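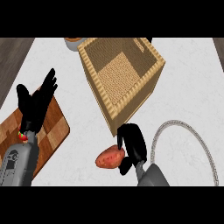

Figure 3. Rendered view of a square woven basket on a white marble countertop.

4. Ratification and the timing of domestic votes

4.1 Background

The previous section dealt with how trade agreements are negotiated. We turn now to what happens between signature and entry into force, a period that has received less attention in the literature. Toledo and Matar treat it as a formality, and for agreements between two governments with firm majorities this is often a fair reading. In the cases we collected it was not. The gap between signature and the final domestic vote ranged widely, and the length of the gap was a better guide to the final vote than the size of the governing majority on the day of signature.

Our data set contains 68 agreements. For each one we recorded the date of signature, the date on which the text was laid before the legislature, the date of the final vote, and the margin. Where a legislature has two chambers, we used the vote in the chamber that voted last. Agreements that were signed but never put to a vote are kept in the data set and coded as open. There are six of these.

Coding was done separately by two of the authors and compared afterward. Disagreements mostly concerned the date of laying, because some parliaments publish a text in draft and then again in corrected form. We took the corrected version in every instance. A version of the coding sheet dated 24 February 2020 was used for all the tables in this paper, and later changes to the public registers are not reflected here.

4.2 Delay and committee referral

The simplest explanation for a long gap is that the text was sent to more than one parliamentary committee. Shabalala made this argument for customs agreements, and our results support it in part. Agreements referred to a single committee moved to a final vote faster than those referred to several. The difference remains when we control for the length of the text, but it gets smaller when we control for whether an election fell inside the period.

Elections matter in two ways. First, a dissolved parliament cannot vote, and in most of the systems we studied an agreement has to be laid again when the new one sits. Second, parties that were neutral at signature often take a position during the campaign. In three cases the main opposition party moved from abstaining to voting against, and all three agreements passed with a much smaller margin than had been expected at signature.

We also looked at whether annexes were published together with the main text. Here the evidence is weaker. Members of parliament who spoke in debate complained often about late annexes, but the complaint appears in debates on agreements that passed easily as well as in those that did not.

4.3 Evidence from debates

To check the vote data against what members said, we read the record of the final debate for each agreement that reached one. This gave us 993 separate speeches. Each speech was coded for its stated position and for the main reason given. Vasconcelos and Cordeiro used a similar scheme in their work on budget debates, and we followed their rules for speeches with more than one reason, taking the one mentioned first.

Procedure was a more common reason for opposition than we expected. Members objected to the time allowed for reading, to the lack of an impact assessment, or to the government having signed before consulting regional authorities. Objections to the content of the agreement, such as tariff schedules or court jurisdiction, came second. Among speakers in favor, the most common reason was the cost of reopening talks with the other side.

There is a limit to what can be drawn from this. Speaking time is handed out by party, and a small party opposed on procedural grounds may supply more speeches than its share of votes would suggest. We reran the count with speeches weighted by party size. Procedure still came first, though by a narrower lead.

4.4 Open cases

The six open agreements differ from the rest in one respect. All were signed by a government that left office before the text was laid. In none of them did the new government withdraw its signature formally. Officials we wrote to described the texts as under review, and one reply, received in October, said that no date for laying had been set. We do not treat these agreements as failures in the analysis, but leaving them out altogether shortens the average gap, and readers comparing our figures with earlier studies should check how those studies handled such cases.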